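Temps de lecture : 4 min

4. Mise en service du poste de préhension Trindden et organisation du travail

4.1 Objet de la section

La présente section s'adresse aux opérateurs et aux chefs de poste de l'atelier de Wustdale. Elle décrit le réglage de la pince à deux doigts pour la manutention de récipients en plastique, puis la nouvelle répartition des tâches entre l'opérateur et le poste automatisé. Elle remplace la fiche « Tri manuel des bouteilles » en vigueur jusqu'en février.

Le raccordement électrique et la fixation du bâti sont traités en section 3. Ne pas commencer les opérations ci-dessous tant que le procès-verbal de la section 3 n'est pas signé.

4.2 Personnel concerné

Avant l'automatisation, la prise, le contrôle visuel et la dépose étaient effectués à la main par l'opérateur de ligne. Le poste Trindden reprend la prise et la dépose. Le contrôle visuel, le traitement des rejets et l'apprentissage des nouveaux formats restent du ressort de l'opérateur.

Hazel Mercado est responsable des réglages et de la validation des formats. Myrtle Villanueva tient le planning de rotation et habilite les opérateurs. Toute modification d'un paramètre de serrage est soumise à l'accord de la première ; toute modification d'affectation, à celui de la seconde.

4.3 Réglage de la pince

1. Mettre le poste en mode MANUEL au moyen du sélecteur à clé. Retirer la clé et la conserver sur soi.

2. Vérifier le serrage des vis des doigts. Un doigt qui présente du jeu est à déposer et à remonter selon la section 3.6.

3. Contrôler l'état des patins souples. Remplacer les deux patins si l'un d'eux est fendu ou durci. Ne jamais monter un patin neuf en face d'un patin usagé.

4. Nettoyer les marqueurs carrés noir et blanc avec un chiffon sec. Les marqueurs servent à mesurer l'ouverture des doigts ; une trace de colle ou de graisse suffit à fausser la mesure.

ATTENTION : ne pas utiliser de solvant sur les marqueurs ni sur les patins.

5. Placer un récipient témoin debout entre les doigts, col vers le haut. Les patins doivent porter sur le corps du récipient, sous l'épaule, et non sur le col fileté.

6. Fermer la pince par impulsions courtes jusqu'au contact des deux patins. Relever la valeur affichée et l'inscrire dans la fiche de format.
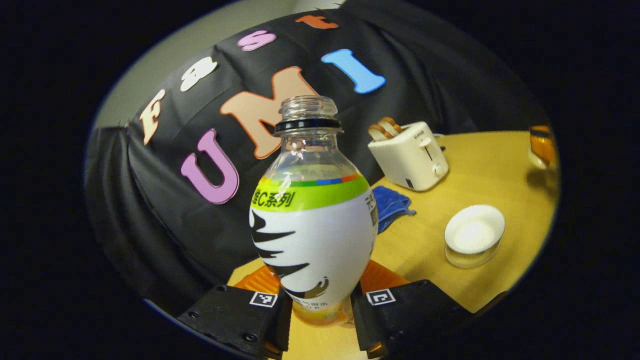 Le récipient témoin est choisi dans le format le plus souple de la série. Un réglage effectué sur un flacon rigide conduit à un serrage excessif et à l'écrasement des bouteilles à paroi mince.

Note : avec les parois transparentes, la détection optique du bord peut être instable. Prendre alors l'étiquette comme zone de référence et cocher la case « Corps transparent » dans le logiciel Gavemix.

4.4 Apprentissage d'un nouveau format

1. Ouvrir Gavemix et créer une fiche à partir du modèle « Bouteille ».

2. Saisir la valeur de serrage relevée au point 4.3.

3. Exécuter 200 cycles à vitesse réduite. L'opérateur reste au pupitre pendant toute la durée de l'essai.

4. Noter chaque prise manquée avec son motif : glissement, basculement, récipient non détecté.

5. Transmettre la fiche à Hazel Mercado pour validation. Le format n'est pas sélectionnable en mode AUTO avant cette étape.

Les récipients sans bouchon sont admis à l'apprentissage uniquement à vitesse réduite. En production, tout récipient ouvert est dirigé vers le bac de rejet et repris à la main.

4.5 Rotation et surveillance

En mode AUTO, un opérateur surveille deux postes au maximum. La durée de surveillance continue est limitée à 2 heures, après quoi l'opérateur passe au contrôle visuel ou à la préparation des lots. L'équipe de ligne compte six personnes, effectif inchangé par rapport au tri manuel.

Le poste traite environ 3 000 récipients par équipe. La cadence n'est pas un objectif individuel et n'est pas rattachée au nom de l'opérateur dans Gavemix. Les arrêts demandés par l'opérateur sont enregistrés sans justification obligatoire.

Les gestes de prise manuelle sont revus une fois par mois pendant un arrêt programmé, afin que la ligne puisse fonctionner en mode dégradé. Les dates figurent au planning tenu par Myrtle Villanueva.

4.6 Arrêt et reprise

1. Appuyer sur ARRÊT CYCLE et attendre l'immobilisation complète de la pince.

2. Soutenir le récipient d'une main avant d'ouvrir les doigts.

ATTENTION : risque de pincement. Ne pas introduire les doigts entre les patins, même hors tension.

3. Retirer le récipient et contrôler l'absence de liquide sur les patins. Sécher si nécessaire.

4. Réarmer au pupitre, puis relancer un cycle à vide avant le retour en mode AUTO.

En cas de défaut répété sur un même format, repasser en mode MANUEL et reprendre au point 4.3. Les pièces de rechange de la pince se commandent auprès de Kozłowski, avec le numéro relevé sur la plaque du bâti.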